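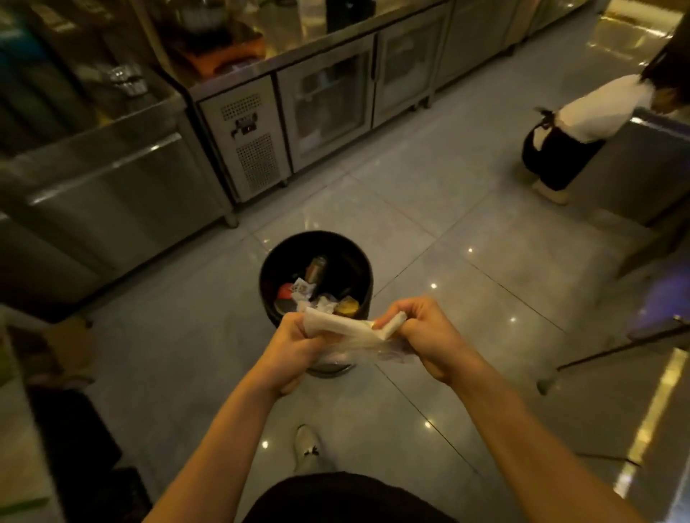 *Reading time: 2 minutes*

Kitchen closing inspection, Udari branch, 7 February 2021. Filled by Esmaeil Salehi. The list is the same one we use at Trelmont and Bakden, but the comments are only for Udari. Please read the comments also when the box is checked, because a checked box can still have some small thing to repair.

## Cold storage

- [x] Walk-in door closes by itself
- [x] Door seal clean and without cracks
- [ ] Everything labeled with day of preparation

Comment: The seal was replaced in September and is still good. Two tubs of yogurt sauce had no label. I asked the evening team and they were sure it was from the same day, but "sure" is not a label, so I threw it away. Please keep the marker on a string at the shelf. It disappears every week.

- [x] Raw meat on the lowest shelf
- [x] Nothing standing directly on the floor

Comment: Good. Much better than last visit, when the onions were blocking the fan.

## Gas and fire

- [x] All burners off, main valve closed
- [x] Fire blanket in its place
- [ ] Extinguisher easy to reach

Comment: The extinguisher is in date, but there was a stack of flour sacks in front of it. I moved them myself. It took me long enough that I would not like to do it with a fire behind me. The sacks go to the dry store on the day they arrive, also when the delivery comes late.

- [x] Hood filters washed
- [ ] Grease cup under the hood emptied

Comment: Filters are fine. The cup was almost full. At Naseri we had a drip on the hot plate from exactly this, so I ask to make it a daily point and not a weekly one.

## Floors and drains

- [x] Floor washed under the fryer
- [ ] Drain cover sitting flat

Comment: The cover near the dish area is bent in one corner and you can catch a shoe on it. I pushed it down with my foot and it came up again. Needs a new one, please order. Until then put the yellow sign there, also at night for the cleaners.

## Waste

- [x] Bins emptied and wiped inside
- [x] New bag in each bin, edge folded over the rim
- [ ] Outside container locked

Comment: Bags are the right size now. The earlier ones were too small and slid down when somebody threw in something heavy. The outside container was closed but the lock was hanging open – I found the key in the office drawer under the menus. It should hang on the hook at the back door.

## Small items and service station

- [x] Clean cutlery stored with handles up
- [x] Single-use items kept in closed bags or boxes
- [ ] Spare stock written in the book 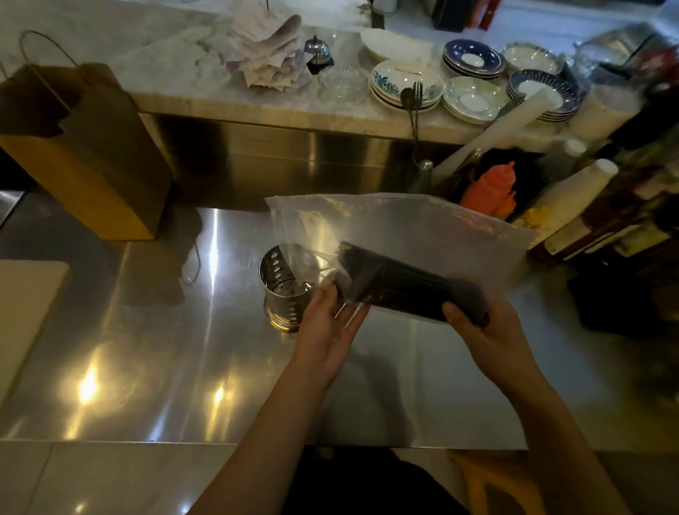 Comment: The book says 12 packs of napkins and I found 12, so this is correct. For takeaway lids the page is empty from the beginning of the month. It is not a safety matter, but when lids are finished on a busy evening people start to cover hot soup with foil, and then somebody burns the hand.

## Hand washing and first aid

- [x] Soap and paper towels at both sinks
- [x] Hot water arrives quickly
- [ ] First aid box complete

Comment: Burn gel is missing, and the blue plasters are nearly finished. Only the large size is left, and it does not stay on a finger. The list inside the lid is old and still has the phone number of the former manager. Print a new one.

## Result

49 points checked on the full form, the ones above are those where I had something to write or which were open last time. No reason to keep the kitchen closed. The extinguisher and the drain cover are to be solved first, before the weekend service. The others can wait for my next visit, but please send me a short message when the burn gel is bought.

Signed: E. Salehi
Copy to: office Trelmont, kitchen folder Udari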